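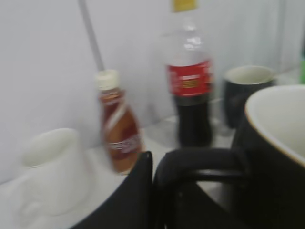 Mugs, cola and the edge of a gripper, as the wrist camera sees them.

I joined the robot club at Prultomham in November on the understanding that there would be soldering. There has been very little soldering. What there has been is drinks, or more exactly the handling of drinks by two arms that cost more than my car and have worse manners.

Our project is called Fumer (I didn't choose it, and by the time I'd thought of something better it was on the sign-up sheet). The aim is a pair of arms that can take an order, find the right mug and pour into it. We're entering it at Lorora, which is a competition for student teams and has 230 entries this year, most of them, I gather, doing something with drones.

My job is writing down what went wrong. I'm on my second notebook.

The hard part is the two arms agreeing on where they both are. One holds the mug, the other tips the bottle, and each has its own firm opinion about the middle of the table. Abdelkrim Hegazy, who wrote most of the code that lines them up, says the difference is tiny. It is tiny. So is the mouth of a bottle.
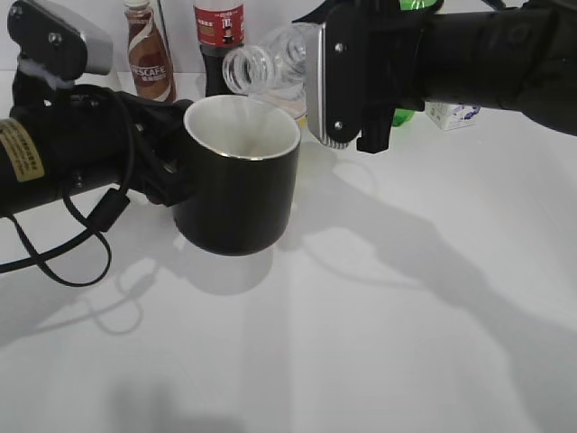
Left arm on mug, right arm on bottle, me on towel.

We've logged about 3000 attempts so far, counting the ones where somebody pressed stop before anything interesting could happen. I used to press stop a lot. I've since been moved further from the button.

The other running argument is over which mugs we're allowed to use. The rules say "ordinary drinkware" and leave it there, so half the team wants practice on everything in the cupboard and the other half wants to pick one mug and marry it. The team from Mandagi went the one-mug route last time and came fourth, a fact that gets brought up by both sides.
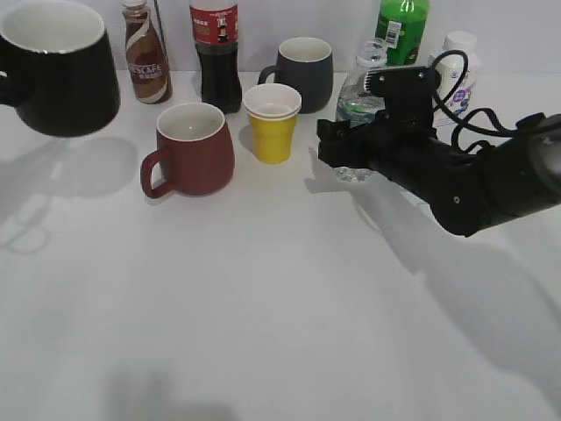

Do you need to be able to program to join?

Not at first. Most of us started by setting out the table and keeping notes, and picked up the code by sitting next to someone who was swearing at it.

Next session we're trying the handles again. I've sharpened my pencil.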